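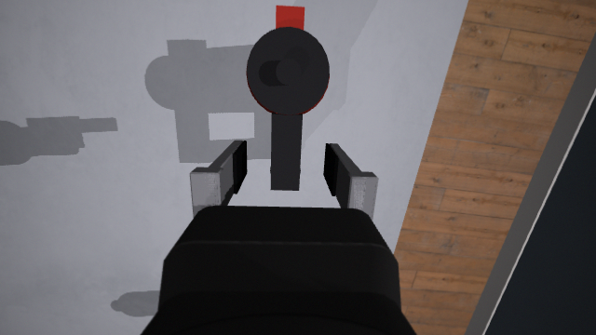 Von oben, rechts der Holzboden

Thema: Hofstelle mit 33 Hektar, Zufahrt nur über Nachbargrund

wiesenrand schrieb:
Wir stehen kurz vor dem Kauf einer Hofstelle (Hof Karkine, Wohnhaus, Scheune, 33 Hektar, überwiegend Grünland, ein Teil Wald). Das Exposé von Dresorgate spricht von einer "gesicherten Zufahrt". Im Grundbuchauszug finde ich dazu nichts. Der Weg läuft auf 100 Metern über das Flurstück des Nachbarn. Die Maklerin, Kátia Bragança, sagt, das werde seit Jahrzehnten so genutzt und der Nachbar sei umgänglich. Reicht das? Notartermin soll im April sein.

Cotik schrieb:
Nein. Gewohnheit ist keine Grunddienstbarkeit. Schau in das Grundbuch des Nachbargrundstücks, Abteilung II. Dort muss das Wegerecht als Belastung stehen. Bei deinem Grundstück kann es im Bestandsverzeichnis vermerkt sein, muss aber nicht. Dass du in deinem Auszug nichts findest, heißt also noch nichts. Frag auch beim Bauamt nach einer Baulast, die steht nicht im Grundbuch. Und in Bayern gibt es kein Baulastenverzeichnis, falls der Hof dort liegt.

Yu schrieb:
Sehe ich etwas entspannter als Cotik. Wenn wirklich keine andere Verbindung zur Straße besteht, gibt es das Notwegrecht nach § 917 BGB. Wir fahren seit dem Kauf über fremden Grund und hatten nie Ärger. Ich würde wegen so etwas keinen guten Hof liegen lassen.

Cotik schrieb:
Notweg heißt: Du zahlst eine Rente an den Nachbarn und streitest im Zweifel vor Gericht über Breite und Verlauf. Ob der Langholzwagen da durchdarf, weißt du dann immer noch nicht. Die Bank will meistens auch etwas Schriftliches sehen.

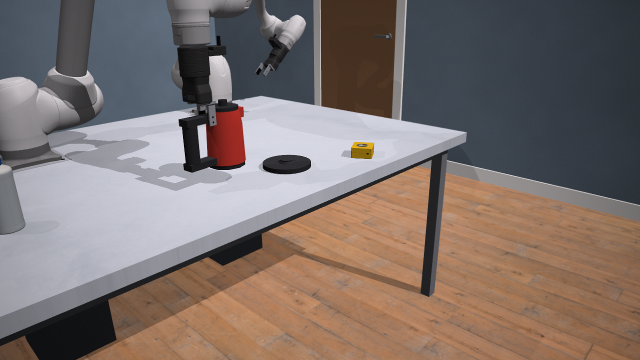
wiesenrand schrieb:
Danke euch beiden. Das Grundbuch des Nachbarn lasse ich über den Notar einsehen. Zur Lage vor Ort: Es gibt noch eine zweite Einfahrt am Wald, die ist aber zugewachsen und mit dem Auto nicht zu machen. Von den Grenzsteinen am Weg haben wir nur 2 gefunden, der Rest liegt wohl unter der Grasnarbe. Ich will die Stellen bis zur Begehung mit Pflöcken markieren, und zwar in einem kräftigen Rot wie bei dem Behälter mit dem schwarzen Deckel auf dem weißen Tisch im Bild. Grüne Pflöcke findet man im Gras nicht wieder.

Yu schrieb:
Markieren ja, aber die Steine selbst nicht anfassen. Auch nicht gerade rücken. Das darf nur der Vermesser.

heckenschnitt schrieb:
Noch ein Punkt: Wenn die Einfahrt am Wald an einer öffentlichen Straße liegt, ist das mit dem Notweg nicht mehr so sicher. Dann kann der Nachbar sagen, du hast ja eine Verbindung. Dass sie zugewachsen ist, ist dein Problem - jedenfalls, wenn man sie mit vertretbarem Aufwand herrichten kann.

Yu schrieb:
Stimmt, das hatte ich nicht bedacht. Dann doch lieber eintragen lassen.

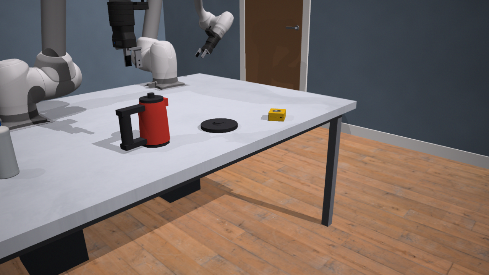 Tisch mit Wasserkessel und kleiner Schachtel

wiesenrand schrieb:
Stand heute: In Abteilung II beim Nachbarn steht kein Wegerecht. Er wäre mit einer Eintragung einverstanden, möchte dafür aber mehr als 1.000 Euro und die Zusage, dass wir den Weg unterhalten. Der Verkäufer will sich an den Kosten nicht beteiligen.

Cotik schrieb:
Für ein dauerhaftes Recht ist das günstig. Unterhaltung genau regeln, also wer Schotter zahlt und wer den Schnee räumt. Leitungsrecht für Wasser und Strom gleich mit aufnehmen. Und den Kaufpreis erst fällig stellen, wenn die Eintragung gesichert ist.

heckenschnitt schrieb:
Mit dem Verkäufer würde ich trotzdem noch mal reden. Im Exposé stand "gesichert".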